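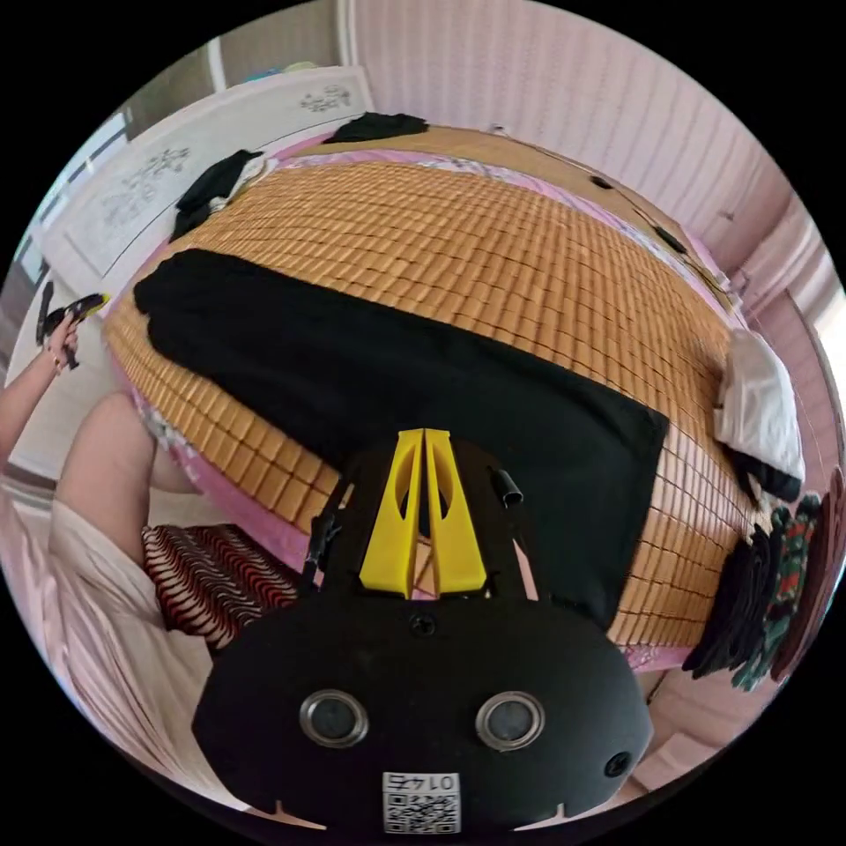 A woven summer mat over a pink and white sheet.

Sleep diary participants wanted - Wustbridge and Ovville

Do you sleep badly when the nights get warm? Do you have a trick that works, handed down by a grandmother or made up at 3 a.m.? We would love to hear from you!

We are putting together a book on how people in our two towns sleep through the hot months, and we need 34 households to keep a diary for us. Mats, fans, porch cots, damp towels, a mattress dragged into the hallway - we want all of it, and the nights when nothing helped are just as welcome.

You would fill in one short page each morning for 8 weeks, then sit down with Laiba Mengal or Babar Farooqui for a chat of an hour or so, at your place or at our room on Sethi Street. Diaries can be kept in English, Spanish or Urdu. Spelling doesn't matter, and drawings are great.

Who can join: anyone 18 or over who has lived in Wustbridge or Ovville for at least one summer. Renters, night shift workers and parents of small babies, please do write in, we have too few of you so far.

Each household gets $295, half at the start and half after the chat, plus a copy of the book when it comes out in December.

To sign up, send a few lines about your bedroom and your worst night in it to Pilar Vergara, Box 554, Wustbridge, by 17 Jan 2020. Please include a phone number and the best time to call.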